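Progress report, October 3, 2022
Prepared by Hwa-young Do for the Flovadness program leads

Short one this time, sorry — deadline for the Trultell review lands on top of this. Full tables to follow once the logs are cleaned up.

Where we are. The question we were funded for: can a two-armed robot learn to work with household drawers in simulation only, without a new model for every piece of furniture? Partly yes. The method (we're calling it Skalton internally) plans with the whole body first and only then picks which arm does the pulling. Old version picked the arm first and got stuck a lot, mostly on the low drawers, where the body is in the way of its own view.

Since August we've moved off the blank test room and into furnished ones. The attic room is the one we lean on most. Sloped ceiling, drawers all different colours, awkward viewpoint from behind the arms.
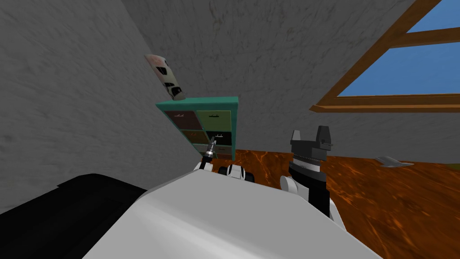

Attic room, robot's own viewpoint, same teal drawer unit in both.

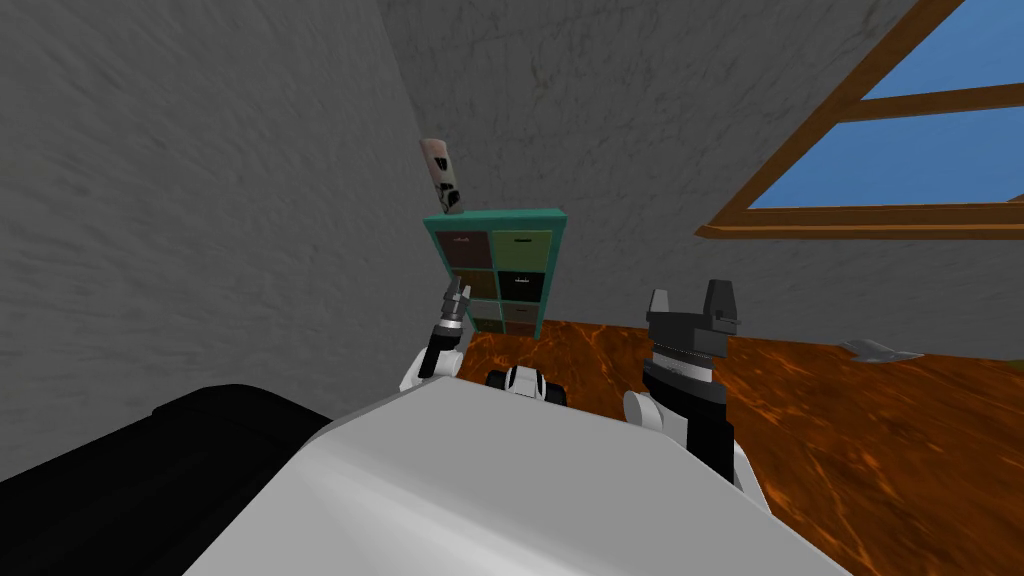 Training set is now up to 4000 episodes, all simulated. We throw out any where the physics goes unstable in the first few steps. That filter was too strict untill August and was binning good runs, now fixed, and the old batches have been put back through it.

Results so far. Top-row drawers are fine — 90 per cent of test runs end with the right drawer open. Bottom row is a lot worse and I don't want to quote a number yet, the test set for it is too small. Failures are mostly the gripper closing a bit short of the handle. Colour naming ("open the green one") works when there's one obvious match. With two greens it guesses. We tried giving it row and column instead, which helps, but then people have to talk to it like a spreadsheet.

Problems:
Contact settings. Handles are thin and the fingers slip through them at the default step size. Smaller step fixes it but training slows right down. Goicoechea are looking at a middle setting for us, no answer yet.
Loose objects in the rooms don't always start where the room file says. Doesn't touch the drawer task but needs fixing before we do any tidying tasks.
Lost 3 days of compute to a full disk. Alerts are on now.

Next. Bigger bottom-row test set, then closing as well as opening, then a second furniture type, probably a wardrobe. Would like to keep the attic room in the mix so numbers stay comparable with this report.

Budget. On track. Compute is a bit over, travel well under, would like to move the differnce across if that's ok with you. Need a yes or no before we book the next block.

Hwa-young

We use cookies to improve your experience on this site. By continuing to browse you agree to our use of cookies. Accept | Manage preferences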